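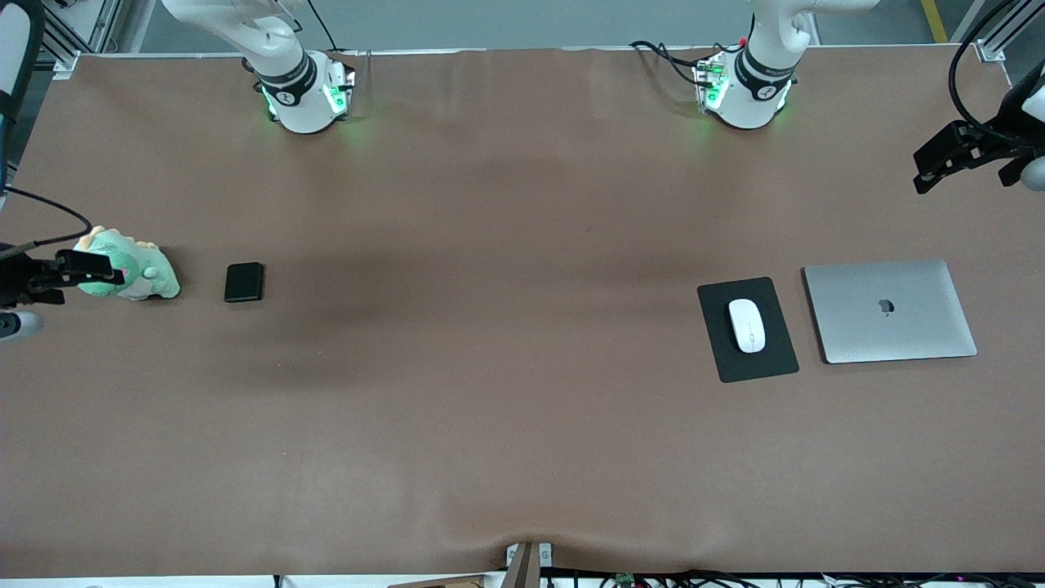 Every December I read the same advice about clearing your desk before the new year, and every December I half believe it. The latest version came from my sister-in-law Rhonda, who swears by a method from a newsletter called Curnley. You put everything on the desk into one of 2 groups, work and not work, and the second group leaves the room.

Fine. A laptop is work. A white wireless mouse is work, and I suppose the black mouse pad gets in on the same ticket, though I've never been convinced a mouse pad does anything on a smooth tabletop. Then you get to the mint green plush toy with the bumps down its back (dinosaur? dragon? I've heard both argued) and the method has nothing useful to say. According to Curnley it should live on a shelf in another room. Who is going to walk to another room to squeeze a stuffed dragon during a bad phone call?

I also don't buy the claim that a clear desk makes you faster. I tried it for 16 days in July. My desk looked wonderful and I answered email at exactly the same speed – slower, if you count the time spent fetching things back out of the drawer.

What I will grant is closing the laptop when you stop for the day. A closed lid takes up less room, and I'm less likely to wander back and check one more thing. Rhonda says that's step four. I never got as far as step four.

Chiamaka wants to try the whole program in January and has asked me to do it with her. I said I'd think about it, but the dragon stays on the desk.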